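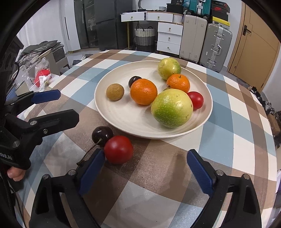 Appliance Repair and Replacement Program: Progress Report to the Sostus Housing Fund

Reporting period: March to July
Prepared by: Mirta Núñez, Program Coordinator, Trirkemton Tenants' Co-operative
Technical review: Qusai Akl, Building Systems

1. Scope

The grant covers repair or replacement of failed dishwashers in the 386 units at our Steinbach and Studley sites. Fridges, ranges and laundry machines are outside the agreement and are paid for from the co-op's own maintenance budget. Where a service call touched both a dishwasher and another appliance, only the dishwasher portion has been charged to the grant.

2. Work completed

We closed 100 service calls in the period. Of these, 78 ended in repair and 22 in replacement of the machine. The most common fault at both sites was a drain pump that would not clear, followed by door latches and inlet valves. Control board faults were less frequent but account for most of the replacements. A board for the older model costs more than half the price of a new dishwasher and is usually back-ordered.

All replaced machines were built-in units of standard width. No cabinets had to be altered at Studley. At Steinbach, the kitchen floors were raised at some point with a second layer of tile, and the old machines were tiled in behind the new edge. Removing them meant unscrewing the countertop and lifting it far enough to tip the dishwasher out. This adds up to two hours of labour per unit and was not allowed for in our original schedule.

3. Repair or replace

The test we proposed in the application was to replace any machine over ten years old at its first failure. Qusai recommended dropping this after the first month, and the Fund agreed to the change. The current rule is as follows. A machine is repaired if the part is in stock, the labour is under two hours and the tub is sound. It is replaced if the tub leaks, if the control board has failed, or if the same unit has had two earlier calls for the same fault.

Age is still recorded on each call sheet. Several of the oldest machines at Studley needed only a new drain hose and have run without a further call to the end of the period.

4. Parts

We now keep pumps, latches, inlet valves, door springs and lower rack wheels in the Studley storeroom. Before this, each part was ordered after the first visit, and a second visit was needed to fit it. Most repairs are now done in one visit. Usable parts from the replaced machines are cleaned, tested and added to the shelf, except for pumps and hoses, which are discarded.

Rack wheels were not in the original parts list. They are a small item, but a rack that has come off its track is often reported as a broken door, and we have paid for visits on that basis. Spare wheels and a one-page fitting sheet can now be picked up at either site office.

5. Budget

Spending on machines is in line with the forecast. Spending on labour is over by $1,520, all of it at Steinbach and all of it due to the floor problem described in section 2. We propose to cover this from the parts line, where the bulk purchase of pumps came in under the quoted price. No extra money is requested. A signed transfer form is attached for the Fund's approval.

6. Open items

Shut-off valves. Many of the valves under the sinks at Steinbach no longer close fully, and water to the whole stack has to be turned off before work can start. We post notice the day before, with the water off from 9:30 a.m. to noon. Replacing the valves is a plumbing cost and falls outside the grant, but we would like to discuss whether it can be done on the same visit.

Disposal. The scrap dealer serving Studley has stopped collecting. Old machines from that site are being held in the locked bay beside the loading door — there is space for six more.

Call sheets. The fault codes used by the two sites did not match until May. Earlier sheets have been recoded by hand, and Qusai has checked the Steinbach set. The Studley set is still to be checked, so the fault ranking in section 2 should be treated as provisional.

7. Next period

Work planned to the end of the year:

Finish checking the recoded Studley sheets.
Inspect the tile edge in all Steinbach kitchens and mark the units where the countertop will have to be lifted.
Get two quotes for disposal.
Move a second set of stock parts to the Steinbach office.

The inspection will be combined with the fall smoke alarm check so that tenants receive one entry notice instead of two. The revised labour estimate for Steinbach will be sent to the Fund once that inspection is finished.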